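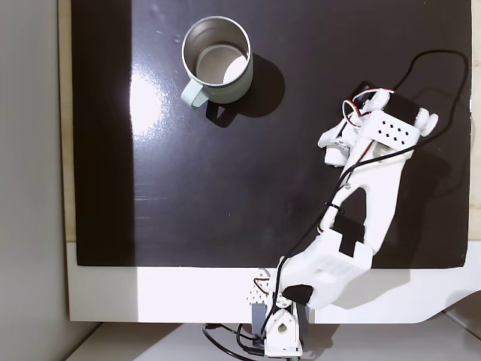
Tasse vert pâle à anse, intérieur en inox brossé, sur plateau noir brillant.

Tuster, inventaire des tasses et gobelets
Fiche du jeu de données, à lire avant de poser des questions

Contenu

Tuster rassemble 200 fiches de tasses, mugs et gobelets en métal, avec pour chacun une photo, une courte notice et une note d'usage. L'idée est née à Henunberg, dans une cuisine partagée où les placards contenaient beaucoup de récipients et très peu de réponses à la question « laquelle brûle les doigts ? ».

Organisation des fichiers

Le dossier photos contient les vues, le dossier notices les textes. Les deux portent le même numéro, sauf pour la série Bailly, numérotée à l'envers par quelqu'un qui avait sûrement ses raisons. Une table de correspondance se trouve à la racine. Elle est juste depuis octobre.

Champs de la notice

couleur : la teinte dominante de l'extérieur. Le vert pâle a fait l'objet d'une longue discussion. Menthe, gris-vert, tilleul : tout est regroupé sous « vert pâle » et le débat est clos.
interieur : inox brossé, inox poli, émail, autre.
anse : oui ou non. Une anse trop petite pour un doigt compte comme oui, avec une remarque désobligeante en commentaire.
contenance : en millilitres, mesurée à l'eau, jusqu'au bord. Personne ne boit jusqu'au bord, mais c'est le seul repère que tout le monde place au même endroit.
note_usage : de 0 à 12. L'échelle vient d'un vieux carnet Plamov et n'a jamais été convertie.

Surfaces et lumière

Le plateau noir brillant fait bien ressortir les couleurs claires. Il montre aussi la poussière, les petites rayures et toutes les lampes du voisinage. Les reflets blancs n'ont pas été retouchés. Pour qui veut détourer les objets automatiquement : l'ombre de l'anse est très convaincante en anse, prévoir une vérification à l'œil.

Limites connues

Les vues de dessus renseignent bien sur l'intérieur et assez mal sur la hauteur. Ne pas en déduire la contenance, le champ existe pour cela.
2 notices sont vides. Elles le resteront.
Les verres, bols et thermos sont hors sujet, même quand ils insistent.

Corrections

Envoyer le numéro de la fiche, le champ concerné et la valeur proposée. Les relectures se font le vendredi, après le café. Les propositions visant à rouvrir le dossier du vert pâle sont lues avec attention, puis classées.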